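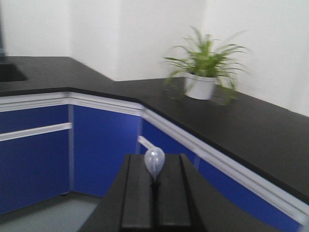

Standing guarantor for a loan: what to settle before signing
Speaker notes, Hirvonen Money Guidance Service
Revised 17/05/2020

Slide 1. Opening

Welcome the audience and give the length of the session. Questions are taken at the end, except where a term is unclear, in which case they should be answered at once.

State the limits of the talk. The service gives general guidance. It does not recommend lenders and it cannot comment from the platform on a loan already in dispute. Anyone with a live case should be directed to the appointments desk at the Gurnar office.

Ask for a show of hands: who has been asked to sign for someone else's borrowing? Do not ask for details. Many people in the room will have signed for a son or daughter and may not wish to say so in front of others.

Slide 2. What a guarantor agrees to

A guarantor promises to pay if the borrower does not. Say this slowly and say it twice. People often arrive believing that they have given a character reference, or that the lender must first take the borrower to court. Under many agreements the lender need only send a notice and allow the stated time to pass before asking the guarantor for the missed payment.

Make clear that the promise normally covers interest and may cover charges. It may last until the loan is cleared, even if the two people have fallen out, separated or moved away.

If asked whether a guarantor can withdraw: before the loan is paid out, often yes, and the request should go to the lender in writing that same day. Afterwards it is difficult and depends on the wording. Do not go further than this.

Slide 3. The worked case

The case uses a lender called Brakex and a borrower who needs a car for work. Read the figures out, as the slide is hard to see from the back.

The monthly payment is £27. The borrower pays on time at first, then loses hours at work and stops. By the time the guarantor opens the letter, £390 is owed in missed payments and charges. The guarantor has £400 in savings and pays the arrears in full from it.

Pause here. The arrears are gone but the loan is still running, and the next payment is due within the month. The guarantor has £10 left in the account and no agreement with the borrower about who will pay. The total still to run on the loan is £649.

Ask the audience what they would have done first. Good answers usually include telephoning the lender before paying and asking for a statement. Someone will say that the guarantor should have refused. Explain the possible effect of a refusal on the guarantor's own credit record, and that court action could follow. 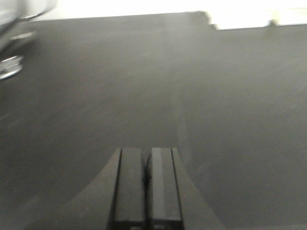
Slide 4. Reading the agreement

The agreement should be read on paper, in full, with the borrower present. Screens encourage people to scroll to the signature box. Suggest setting out every page side by side before either person picks up a pen — a wide, plain, dark grey tabletop will do very well, as white sheets are easy to tell apart from it and a missing page is soon noticed. The pages to look for are the summary of costs, the guarantee itself and the terms on default. Older members of the audience may ask for large print, and lenders should be asked to supply it.

Draw attention to the phrase "joint and several". In everyday words, each person may be asked for the whole sum. Two guarantors do not necessarily owe half each.

Read out the passage in the handout headed Changes to the Loan. Some agreements allow the lender to give the borrower more time, or a different payment date, without telling the guarantor. A guarantor who wants to be told should ask for that in writing, and keep the reply.

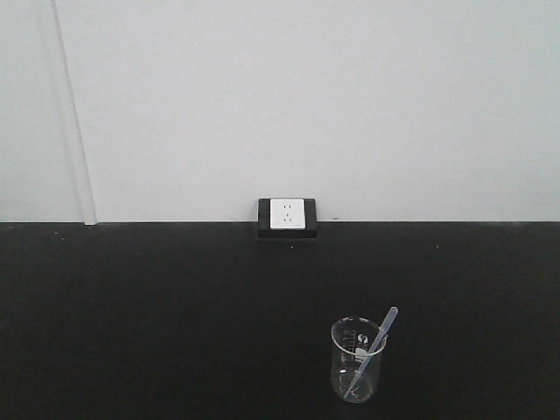
The same care applies to top-up lending. If the borrower later takes a further sum, the guarantor should find out whether a fresh signature is needed or whether the first one is said to cover it. Where the answer given over the telephone differs from the printed terms, the guarantor should ask for a written explanation and sign nothing until it comes.

Slide 5. Can the guarantor afford it?

The lender will carry out its own checks. These do not replace the guarantor's own sums. Hand out the budget sheet at this point. Allow ten minutes.

The test on the sheet is a plain one. Could the household meet the full monthly payment, for several months together, without missing rent, council tax or fuel? If the answer is no, the guarantor should decline.

Some will use the Hundatell budgeting program on a telephone or tablet. It may be used instead of the sheet, but it does not have a line for guarantees, and the payment should be entered under regular bills.

Homeowners should ask whether the agreement gives the lender any claim on the property. If it does, they need legal advice. Do not attempt to answer questions on this from the platform.

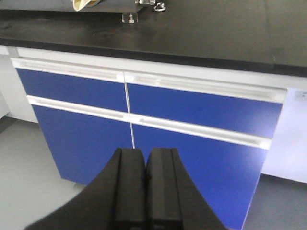

IF THINGS GO WRONG

Slide 6. Missed payments

Advise the guarantor to contact the lender as soon as a problem is known, and to note the date of each call. Ask for a full statement. Ask what the lender has already agreed with the borrower. An offer of smaller payments can be made, and the lender should be asked to freeze interest while it is considered.

A complaint goes to the lender first. If the final reply is not acceptable, or none arrives in the time allowed, the matter may be taken to the ombudsman free of charge. Companies that offer to complain for a fee do nothing at this stage that the guarantor cannot do alone.

Slide 7. Saying no

This slide was added after the October sessions at the request of several people who attended. Refusing a relative is hard, and the service should not pretend otherwise. Offer the wording in the handout: "I have looked at my budget and I cannot take this on." Nothing further need be said.

Mention other help the borrower might try, including a credit union, a grant from an employer's hardship fund or a smaller purchase.

Collect the budget sheets only if people wish to leave them. Blank copies are kept at the door.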